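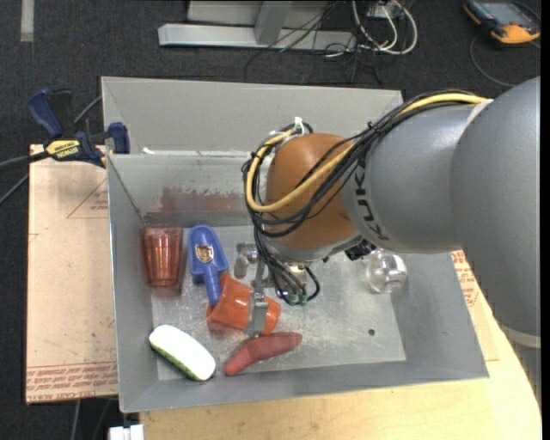 Capítulo 7
O consumo das famílias e a medição dos preços

Objetivos do capítulo
No final deste capítulo, o aluno deverá ser capaz de:
– distinguir despesa de consumo e investimento das famílias;
– explicar como se constrói um cabaz de referência;
– calcular um índice de preços simples e interpretar o resultado;
– identificar os principais limites de um índice de preços no consumidor.

Conceitos-chave: cabaz, ponderador, período de base, índice de preços, efeito de substituição, poder de compra.

7.1 O que compram as famílias

No capítulo anterior estudámos a formação do rendimento disponível. Vimos que esse rendimento tem dois destinos possíveis: o consumo e a poupança. Neste capítulo tratamos apenas do primeiro.

Chama-se despesa de consumo ao valor dos bens e serviços que as famílias adquirem para satisfazer diretamente as suas necessidades. A definição abrange bens alimentares, vestuário, artigos para o lar, rendas, transportes, consultas médicas e muitas outras coisas. Fica de fora a compra de habitação própria, que a contabilidade nacional trata como investimento. A renda paga por um inquilino, pelo contrário, é consumo.

Os bens de consumo costumam dividir-se segundo a sua duração. Uma alface ou um litro de leite esgotam-se numa única utilização e são bens não duradouros. Um casaco ou um par de sapatos servem durante alguns anos e dizem-se semiduradouros. Um frigorífico é um bem duradouro. A distinção tem consequências práticas: quando o rendimento baixa, as famílias adiam primeiro a compra dos bens duradouros, e a despesa em alimentação pouco se altera.

7.2 O inquérito de Custitz

Para saber o que as famílias compram é preciso perguntar-lhes. O inquérito de Custitz, que usaremos ao longo do capítulo, recolheu as despesas de 3268 agregados familiares. Cada agregado preencheu uma caderneta diária em que registava o produto, a quantidade, o preço pago e o tipo de estabelecimento. As despesas menos frequentes, como os seguros ou as reparações, foram apuradas numa entrevista final.

Auður Lauritsen, responsável pelo tratamento dos dados, excluiu as cadernetas com menos de uma semana de registos. Os agregados com rendimentos mais baixos destinavam 40% da despesa à alimentação. Nos agregados com rendimentos mais altos essa percentagem descia para 16%, embora o valor gasto em euros fosse superior. Esta regularidade é conhecida por lei de Engel: à medida que o rendimento aumenta, diminui o peso da alimentação na despesa total.

7.3 Do cabaz ao índice

Um cabaz é um conjunto fixo de bens e serviços, em quantidades determinadas, que representa o consumo de uma população. Mantendo as quantidades constantes, qualquer variação do custo total resulta apenas da variação dos preços.

Suponhamos que o cabaz semanal da família Bjarnason custava 64 euros no período de base e que, no período corrente, o mesmo cabaz custa 80 euros. O índice obtém-se dividindo o custo corrente pelo custo de base e multiplicando por 100:

Índice = (80 ÷ 64) × 100 = 125

O período de base tem sempre o valor 100. Um índice de 125 indica, portanto, que os preços do cabaz subiram 25% entre os dois períodos. Se o rendimento da família tiver aumentado menos do que isso, o seu poder de compra diminuiu.

O cálculo oficial segue o mesmo princípio, mas com um número muito maior de produtos. Cada grupo recebe um ponderador, isto é, um peso proporcional à sua parte na despesa total. Uma subida do preço do pão tem mais efeito no índice do que uma subida idêntica do preço do açafrão.

7.4 Uma dificuldade inicial

As quantidades do cabaz são fixas, mas as famílias mudam de hábitos. Quando o preço das peras sobe e o das maçãs se mantém, parte dos consumidores passa a comprar maçãs. É o chamado efeito de substituição. O índice continua a contar as peras nas quantidades antigas e tende, por isso, a sobrestimar o aumento do custo de vida. Na secção 7.6 veremos como a revisão periódica dos ponderadores atenua este problema.

Atividade 1
Durante uma semana, registe as despesas alimentares do seu agregado. Agrupe-as em não mais de oito categorias, calcule o peso de cada uma no total e guarde o quadro, que será necessário na atividade 4.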